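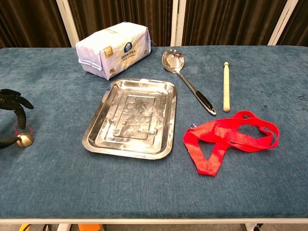

Stop Making Us Buy the Whole Set

My mother's saucepan lid broke in February. The pan was fine. It was a Van Loon, bought when she moved to Brerkaston, and she wanted another lid for it. The store told her lids were sold with pans. A new pan and lid cost 91 dollars. She now covers the old pan with a dinner plate.

I think any company that sells a thing in parts should be made to sell the parts. We have argued about this for years when it comes to phones and tractors, and I'm glad of it. Kitchens get left out. Most people will never open up a phone, but everyone has lost a lid, cracked the glass jug of a coffee maker or snapped a handle.

The usual answer is cost. Graziella Bassi, who ran a housewares counter for 30 years, told me spare parts take up shelf space and sell slowly. I believe her. She also told me that when she started, the store kept a drawer of knobs and gaskets under the register, and customers who came in for a gasket often left with something else. The drawer went when the store changed hands.

Nor does a part have to sit on a shelf in every town. One warehouse could hold them and mail them out. Customers would wait a week. My mother would have waited a month.

The harder problem is that makers keep changing sizes. I measured three pans in my own cupboard that were all sold as the same size, and no lid fit more than one of them. I can't see what the cook gains from that. A shared set of sizes, printed on the bottom of the pan, would fix most of it, and jar makers have managed something close to it for a long time.

Some readers will say a lid is a small matter. It is. But a good pan should last longer than its cheapest part, and a family that has to replace the lot every time something chips is paying for metal it already owns. I would start with a simple rule: if you sold it with a lid, you sell the lid for ten years.

Loukia Economou
15/09/2022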